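Drusska: two-arm packing tools

Drusska is the planning and replay code we use for two-arm packing -- small goods into an open mailer box. Version 2 is out, and the new planner is a joy to work with!

Data

The Bromar set has 139 episodes, 106 of them for training. Cables are the fun part.
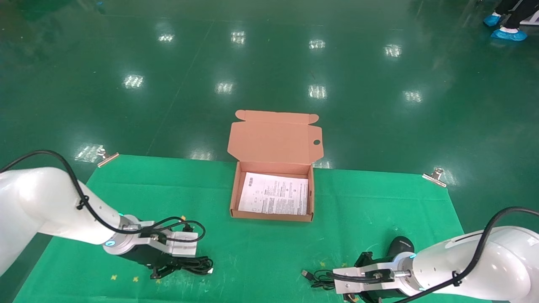
Each episode stores joint states, gripper commands and head camera video. Replay runs at 5 Hz by default.

Cable labels mark the coil and the USB plug separately.

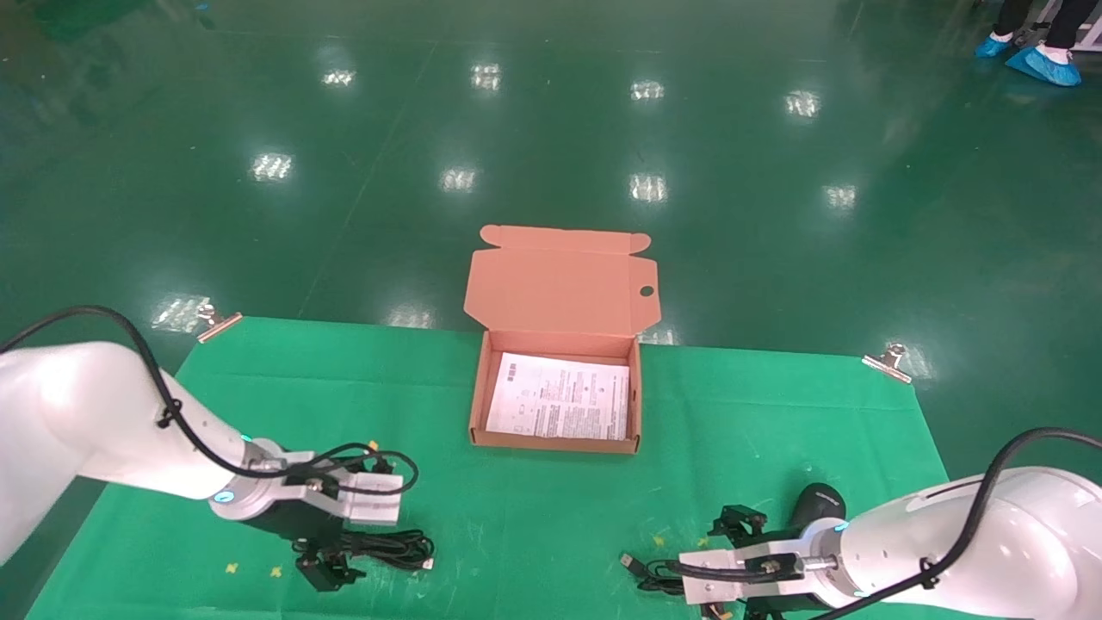
License

MIT for code, CC BY for data.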